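Pesquisar no site
Digite o que procura
OK

Gastar menos energia em casa: dicas para a cozinha e a oficina
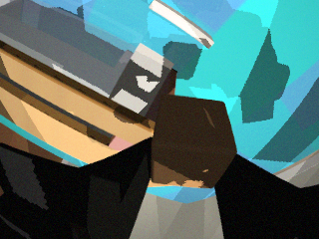
Na cozinha

Tampe as panelas. Água com tampa ferve mais depressa e o bico do fogão pode ficar no mínimo logo a seguir. Para massa, desligue o fogo dois minutos antes do tempo do pacote e deixe a panela fechada.

O forno só compensa cheio. Se vai assar legumes, aproveite e ponha também o pão ou a sobremesa do dia seguinte. Abrir a porta para espreitar faz perder calor – use a luz interior.

Na geladeira, afaste o aparelho da parede e limpe a grelha de trás com uma escova seca, com a tomada desligada. A borracha da porta testa-se com uma folha de papel: feche a porta sobre ela e puxe. Se sair sem resistência, troque a borracha.

Na lavandaria

Lave a frio o que não tem nódoas. Junte roupa até encher a máquina, sem calcar. Estenda logo que o programa termina e sacuda cada peça, que assim quase dispensa o ferro.

Na oficina

Carregadores de ferramentas ficam muitas vezes ligados a noite inteira. Uma régua com interruptor resolve: às 17 horas desliga-se tudo de uma vez. Guarde as baterias em local fresco, fora do sol.

Frestas na porta da garagem tapam-se com fita de espuma. Meça antes de comprar; numa porta estreita de Destorton gastámos 55 cm só no lado de baixo. Limpe a superfície com álcool e deixe secar antes de colar.

Restos de madeira sem tinta nem verniz servem para calços, estacas de horta ou etiquetas de canteiro. Madeira tratada não deve ir para a lareira.

Para controlar o consumo

Anote a leitura do contador no primeiro dia do mês, sempre no mesmo caderno. Em fevereiro o nosso gasto foi de 128 kWh, já com as tampas e a régua em uso. Compare com o mesmo mês do ano anterior – o inverno e o verão não se comparam entre si.

Este site utiliza cookies para melhorar a navegação. Aceitar | Recusar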